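The long wait for a tidy pen

In a shared workshop behind a tile warehouse, five people are teaching two arms to clear a table. The table is winning.

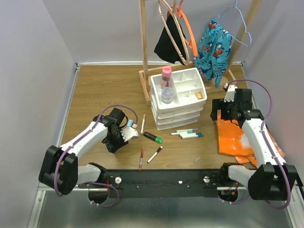

Two arms, one rack, several pens: the Ronidden table in July.

Raymonde Simard has a rule about the kettle, which is that it may not be boiled while the arms are moving. The workshop's wiring is older than most of its members, and in the spring a pot of tea took out the left arm halfway through a reach. It stopped over the table with its elbow up, like a man who has forgotten why he came into the room. The tea was fine.

The project is called Ronidden, after a misheard word at the first meeting. Its aim is modest enough to fit on a postcard: two arms, bolted to a rail, should put away the pens and hang up the washing. Simard, a retired dressmaker, wanted the washing. Lihua Jiang, who repairs lifts for a living, wanted the pens. They compromised by attempting both, and have been behind schedule ever since.

I visited on a warm evening, and was given a stool and a biscuit and told not to lean on anything. The white walls round the table went up after a month of arguing about shadows. Before that the arms worked against a background of bicycles and other people's shelving, and Jiang spent her evenings trying to work out which bits of the room were confusing the software. Now there is a plain box with a wooden-looking top, and the confusion can be blamed on the pens.

The purple cable was a bargain. Jade Gauthier bought 30 metres of it from a clearance bin and the group has been finding uses for it since. It loops out from the shoulders and over the wrists in great lazy curves, and the slack is deliberate. An earlier, neater version was clipped tight along each link and looked very smart until the first time an arm turned all the way round.

"I was proud of those clips," says Gauthier. She keeps what is left of them in a jam jar.

Both grippers carry a white piece on one side, and the left one's has a notched edge. The teeth were Mélanie Gagnon's idea. A smooth finger will pick up a marker beautifully, she explains, and then let it swivel round until it points at the floor. Her notches are on their fourth design. The third was so good at holding pens that it had to be persuaded to give them back.

Cloth is another matter. A pen stays the shape of a pen, but a bit of fabric dropped on a table is a new problem every time, and the orange one has caused more bad language than the rest of the project put together. The trouble is finding an edge. Florence Lévesque, who writes most of the software, has a routine that looks for the highest fold and pinches it, and on a good night it manages 70 attempts without anyone having to step in. She did not offer a figure for the bad nights and I had another biscuit.

The rack is a small wooden thing on a flat base, and its hangers are a mixed lot by design. Simard insisted. Nobody's wardrobe has matching hangers, she says, and a machine that can only cope with one sort would be useless in her house. So there is beige, there is orange plastic, and there is pale blue wire, which Lévesque regards as a personal attack. The fishy blue fabric was Simard's choice as well. She says the pattern gives the cameras something to look at.

What would it all cost to do again? Gauthier winced. The rail was cut wrong once, the motors came in two batches that disagreed with each other, and the drawers were the only thing on the bench that worked straight away. Jiang thinks a second pair of arms would go together in half the time. Simard thinks a second pair of arms would need a second kettle rule.

They were still at it when I left, a little after nine. Lévesque wanted one more go at the orange cloth, and Gagnon was filing something small and white over the sink.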